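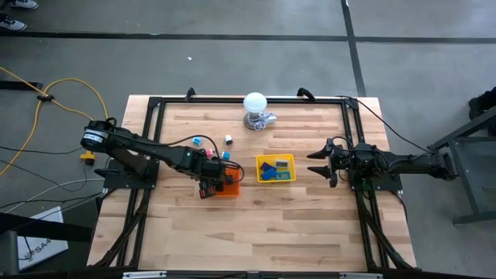 Abb. 1: Zweiarmiger Arbeitsplatz mit gelber und orangefarbener Schale

Robotik II, Handout zur Vorlesung vom 2. November 2022
Thema: Lernen aus Demonstrationen, Teil 2

Letzte Woche ging es um Behavior Cloning mit Einzelschritten. Die Strategie bekommt ein Kamerabild und die Gelenkwinkel und sagt die nächste Aktion voraus. Kleine Fehler summieren sich dabei: Der Arm gerät in Zustände, die in den Daten nicht vorkommen, und die Vorhersagen werden dort schlechter.

Heute betrachten wir die Vorhersage ganzer Aktionsfolgen (Action Chunking). Das Netz gibt k Aktionen auf einmal aus. Die Zahl der Entscheidungen pro Episode sinkt um den Faktor k, und Pausen in den Demonstrationen stören weniger. Nachteil: Während einer Folge reagiert der Arm nicht auf neue Bilder. In der Praxis lässt man die Folgen deshalb überlappen und mittelt die Vorhersagen mit exponentiell fallenden Gewichten.

Als Beispiel dient der Datensatz Mirley. Er umfasst 230 Demonstrationen einer Sortieraufgabe mit zwei Armen, bei der kleine Teile in Schalen abgelegt werden. Die Eingabe besteht aus einer Übersichtskamera und den Kameras an den Greifern.
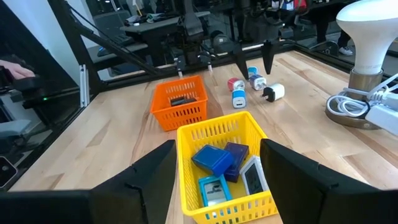

Warum reicht die Übersichtskamera allein nicht aus?
Kurz vor dem Greifen verdeckt der Arm oft das Teil, und die Auflösung von oben ist für die Feinpositionierung zu gering. Die Greiferkamera liefert genau in dieser Phase die nötige Information.

Zur Auswertung: Magnus Menzies trainiert jede Variante mit drei Startwerten und gibt Mittelwert und Streuung an. Das sollten Sie im Praktikum auch so machen. Ein einzelner Lauf sagt wenig aus – die Unterschiede zwischen zwei Startwerten können größer sein als die zwischen zwei Verfahren.
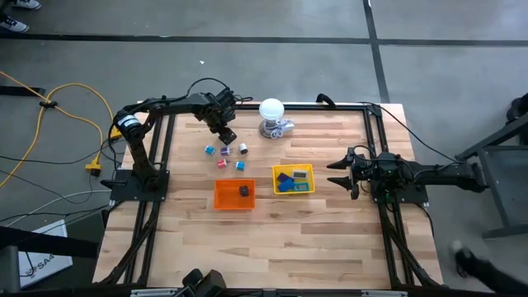 Außerdem muss die Anfangslage der Teile zwischen den Versuchen variieren, und zwar für alle Verfahren gleich. Legen Sie die Liste der Anfangslagen vor dem ersten Versuch fest. Ein Versuch zählt als Erfolg, wenn alle Teile in der vorgesehenen Schale liegen. Teilerfolge werden getrennt notiert.

Übung bis zur nächsten Woche: Leiten Sie die Gewichte der Mittelung für k = 3 her und skizzieren Sie den Verlauf.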